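Gokbridge (grasp supervision software)

Last updated: February
By Rajeshwari Joseph

Gokbridge is a software layer for robot manipulation which sits between a grasp planner and the low-level controller of an arm. Its main task is to supervise the time after a grasp is closed: it estimates where the object is relative to the fingers, watches this estimate while the arm moves, and decides if the motion may continue. The software is mostly used with thin rigid objects such as plates, trays and lids, for which a small rotation between the fingers can make the planned placement impossible.

The name is also used, less exactly, for the complete set of tools which includes the recorder Dista and the planner Ollura. This article uses it for the supervision layer only.

Background

Early manipulation programs commonly treated a grasp as a fixed connection. When the fingers closed, the object was attached to the hand in the planner's model, and it stayed attached at the same angle until the fingers opened. For a block or a box this is often good enough. A plate held near its edge behaves differently. Its weight is far from the contact, and it can turn around the contact point while the fingers feel almost no change in force.

The first version of Gokbridge was written at the Ostermann laboratory as a small script that stopped the arm when the opening of the fingers changed. It stopped too often with soft fingers, which continue to deform for a short time after closing. The second version replaced the single threshold with a pose estimate, and this design has been kept.

Architecture

Gokbridge runs as three processes. The tracker reads the wrist camera and the joint positions. The estimator joins these readings into one pose of the object in the hand. The supervisor compares the pose with the one expected by Ollura and sends one of four states to the controller: hold, move, slow or replan.

The processes exchange messages over a shared buffer with time stamps. If the newest camera message is older than 12 control cycles, the supervisor goes to the slow state without asking the estimator. This rule is simple, but users of the software consider it one of the more important ones – a late image is more dangerous than a missing image, as it still looks valid.

Perception

For round objects the tracker uses the visible rim. It collects edge points, fits an ellipse and calculates the tilt of the disk from the ratio of the two axes. The fit has two known weaknesses. First, a circle seen from the side gives two possible tilts, and the tracker must choose the one that agrees with the last pose. Second, the ellipse says nothing about rotation of the plate in its own plane.

The second weakness is treated with the printed decoration, if there is one. The tracker stores small patches of the pattern at the moment of grasping and searches for them in the later images. Patterns with many similar marks are difficult, since one mark can be taken for its neighbor. The tracker therefore accepts a match only when several patches agree on the same rotation. A plain white plate gives no patches, and for such plates the rotation is reported as unknown.

Fingers are removed from the image with a mask, which is calculated from the finger opening. Soft fingers bend under load, so the mask is made a little larger than the model. This costs a part of the rim on both sides of the contact.

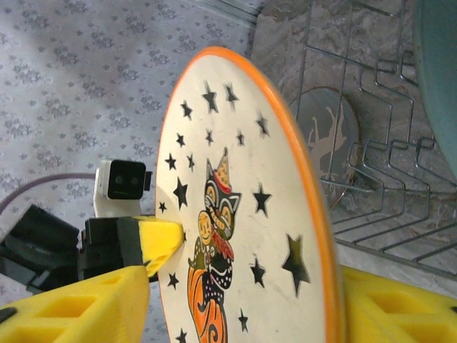

A decorated plate in the gripper, seen from the wrist. The orange rim and the printed black stars stand out against the off-white face; a wire dish rack is behind.

Planning of placement

When the supervisor reports replan, Ollura keeps the grasp and calculates a new path for the placement only. In a dish rack the prongs are thin and are often lost in depth images, and the planner models each row of them as a solid wall with gaps. Objects already standing in the rack are added as simple boxes. Transparent dishes remain a problem, and the manual advises entering them by hand.

Evaluation

The test set distributed with Gokbridge contains 1,551 recorded grasps made with Dista. Of these, 893 are grasps of plates, and the rest are lids and trays. In 527 of the plate recordings the pose in the hand was also marked by a person, so that the estimator can be compared with it. The authors of the set note that all recordings come from one type of gripper, and that results should not be carried over to parallel steel fingers without new tests.

Limitations

The software assumes that the object is rigid. Paper plates bend during lifting and are usually reported as slipping. Strong reflections on glaze can break the rim into short pieces, in which case the fit needs more images before it becomes stable. Grasps with two arms are not supported – the estimator has one hand frame, and changing this would require a new message format.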